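Durkholm Tool Library Opens a Kitchen Shelf

Good news for anyone in Durkholm with a tiny apartment and big dinner plans: the tool library on Bhutto Street now lends kitchen gear too!

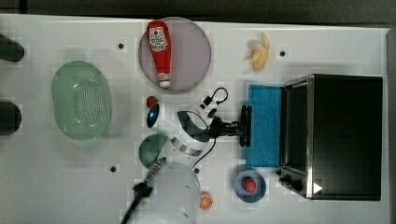
Etornam Bonsu wrote in the comments on our first notice that she would borrow a toaster oven before she ever borrowed another drill, and she wanted to know if she could keep one over a long weekend. She can. Kitchen loans run 15 days, the same as everything else in the building, and you can renew once by phone if no one is waiting.

The new shelf grew out of a swap night last December, when neighbors brought in so many pots, plates and baskets that the back tables filled up before the doors had even opened (a few people ended up stacking bowls on the radiator). Lotte Van Damme, who runs the front desk, started a list that evening. It now stands at 464 items, from toaster ovens and colanders to pie tins, a pasta roller and a very handsome fish kettle.

A toaster oven is a great first loan. It will handle open-faced sandwiches with a squirt of ketchup, a tray of vegetables or a small banana bread, and you don't have to heat up the whole apartment in July to get your supper. Pick up a colander on the same trip and you can rinse your greens while the bread browns.

Membership is free for Durkholm residents. Bring something with your address on it and a sturdy bag, and please ask for a hand with the ovens on the stairs. Everything should come back clean, crumb trays included. Food stays at home, but serving plates are very welcome on the donation cart by the side door.

The library has 600 members so far, and the kitchen shelf has already brought in plenty of new faces. Kofi Boateng is putting together a beginners' baking evening for the fall and is looking for muffin pans, the more the better. Leave yours at the desk with a note saying "baking evening."

We use cookies to remember your settings. Accept | Manage choices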